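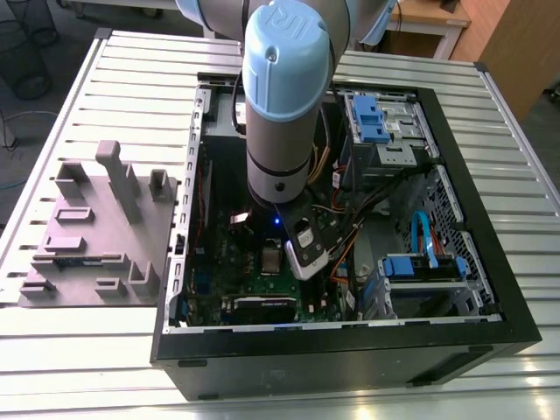
23. August 2019

Eigentlich wollte ich gestern früh ins Bett. Dann habe ich »nur die erste Folge« von Flullmont angefangen, und als ich das nächste Mal auf die Uhr geschaut habe, war es halb drei und der Tee neben mir eiskalt. Ihr kennt das bestimmt. Ich bin ja sonst überhaupt kein Serienmensch, mir ist das meistens zu viel Verpflichtung, aber bei dieser hier hat es mich so richtig erwischt, und deshalb müsst ihr jetzt da durch.

Für alle, die noch nichts davon gehört haben: Flullmont spielt in einem kleinen Kurort in den Bergen, der seine besten Jahre lange hinter sich hat. Das Grandhotel steht halb leer, im Winter kommen noch ein paar Stammgäste, und dann taucht im Februar eine Schauspielerin auf, die früher einmal sehr berühmt war und von der alle dachten, sie sei längst ins Ausland gegangen. Mehr verrate ich nicht! Nur so viel: Es gibt keinen Mord. Ich habe die ganze Zeit auf einen gewartet (so verdorben ist man inzwischen von den ganzen Krimis), und irgendwann in der dritten Folge habe ich gemerkt, dass ich mich zurücklehnen darf.

Am schönsten finde ich, wie viel Zeit sich alle lassen. Da sitzt die Hauptdarstellerin minutenlang im Speisesaal und schält eine Birne, und man schaut ihr zu und weiß danach mehr über diese Frau als nach zwei Staffeln von irgendetwas anderem. Meine Schwester hat bei der Birne übrigens ausgeschaltet. Wir haben am Telefon fast gestritten deswegen. Sie findet, eine Serie müsse einen packen, und ich finde, mich hat noch nie ein Stück Obst so gepackt – da kommen wir wohl nicht mehr zusammen.

Gedreht wurde für Goveda, die kleine Produktionsfirma, von der auch »Aranda« ist. Den Film habe ich vor Jahren in einem winzigen Programmkino gesehen, mit einer Freundin und einer Tüte gebrannter Mandeln, und wir sind hinterher noch eine Stunde im Regen herumgelaufen, weil wir beide nicht nach Hause wollten. Wer den mochte, wird sich in Flullmont sofort zurechtfinden. Das Licht ist ähnlich, und diese Angewohnheit, Leute lieber von hinten zu zeigen, wenn sie etwas Wichtiges sagen, die haben sie auch behalten.

Die Kostüme muss ich natürlich auch noch loswerden. Der dunkelgrüne Mantel! Ich habe gestern allen Ernstes nach so einem Mantel gesucht und einen gefunden, der fast 1.000 Euro kostet. Da habe ich das Fenster ganz schnell wieder zugemacht und mir überlegt, dass mein alter brauner ja noch gut ist. Vielleicht schaue ich im Herbst einmal auf dem Flohmarkt. Hundert Euro wären meine Schmerzgrenze, und auch das nur mit schlechtem Gewissen.

Was mir nicht so gefallen hat, ist die Musik. In den ersten beiden Folgen liegt unter jedem Gespräch ein Klavier, das einem sagt, wie man sich zu fühlen hat, und das hätten die Schauspieler gar nicht nötig gehabt. Später wird es besser. Und das Abspannlied von Aner mag ich sehr, das läuft hier seit heute Morgen beim Abwasch, beim Wäscheaufhängen und gerade jetzt beim Schreiben auch schon wieder.

Drei Folgen habe ich noch vor mir. Ich versuche, sie mir einzuteilen, jeden Abend eine, mit frischem Tee und der guten Decke. Schreibt mir bitte trotzdem nicht in die Kommentare, wie es mit dem Hotel ausgeht, ja? Alles andere dürft ihr mir gern erzählen, vor allem, ob ihr bei der Birne drangeblieben seid. Und falls jemand weiß, wo man »Aranda« noch auf DVD bekommt: Meine ist verliehen, und ich weiß leider nicht mehr, an wen.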